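4.3 Leveling the Rumona on a table or counter

The Rumona kitchen scale reads correctly only when it sits flat. It will also read when it does not sit flat, with great confidence, and you will find out when the bread comes out of the oven.

1. Choose a hard surface. Tablecloths, cork mats and the top of the microwave are not hard surfaces.

2. Screw in the four feet until they stop. Finger-tight is enough. The feet are plastic and will lose any argument with pliers.

3. Set the scale down and look at the bubble window next to the power button. Turn the front feet first. Turning all four at once is permitted but tends to end in bad language.

4. Press ZERO and wait for the display to settle. If it keeps drifting, move the scale away from fans, open windows and cats.

Note: Do not lean on the table while the display is settling. The scale can't tell your elbow from flour.

A plain wooden table with no leaf or hinge in the middle suits the Rumona best. Folding tables sag under a full mixing bowl, and the bubble will show it.

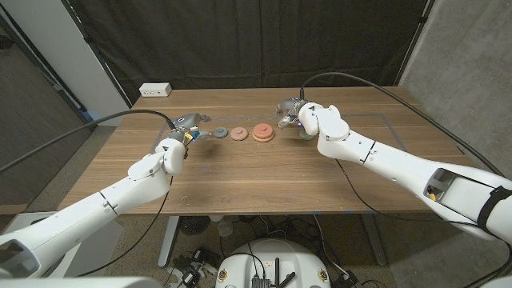 4.4 Checking the calibration

1. Turn the scale on with nothing on the tray.

2. Hold UNIT until the display shows CAL, then let go. Holding it longer switches the scale to ounces, and you get to start over.

3. Place the 2000 g weight (sold separately, sorry) in the center of the tray. Cans of beans are not accepted as a substitute, whatever the label says.

4. Wait for the beep. If the display shows Error 20, the weight was off center. Lift it, put it back, and try again.

Caution: The maximum load is 4000 g, and that includes the bowl. Loads above this bend the sensor. The warranty does not cover bent sensors, and Melnychuk service can always tell.

Batteries are covered in section 4.5. Replacement feet are part number 863 and come in a bag of four.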